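Vistel opens its shared laundry room on Stikgate

Hi, it's all of us at Vistel, and we have news from the laundry room! Starting in February, our wash-and-fold service is open to neighbors on Stikgate, after 4 months of trying it out with the clubs nearby. I've been washing team clothes that whole time, and I still get a kick out of a good heap of sports gear. Orange, black, yellow, cartoon prints – bring it all and we'll sort it. 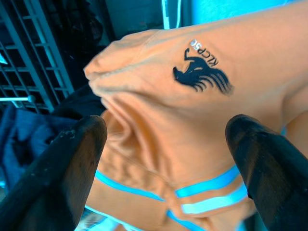
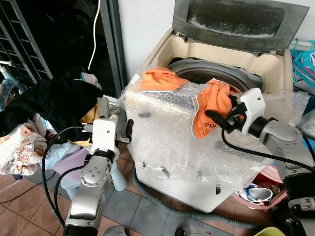
Orange with blue trim is a nice thing to see on a gray morning.

Can I bring clothes with printed logos or lettering?
Of course you can, and we'd love it if you turned them inside out first. We wash printed pieces at 30 degrees and hang them up to dry.

Drop-off is at the Jirnetti counter, open until 4 in the afternoon, and a bag costs 15 dollars, folding included. We washed 494 bags during the tryout (my arms remember every one of them). Bags are ready the next afternoon, and Vik, our pickup partner, can bring yours home for a small fee. Ask at the counter for a tag.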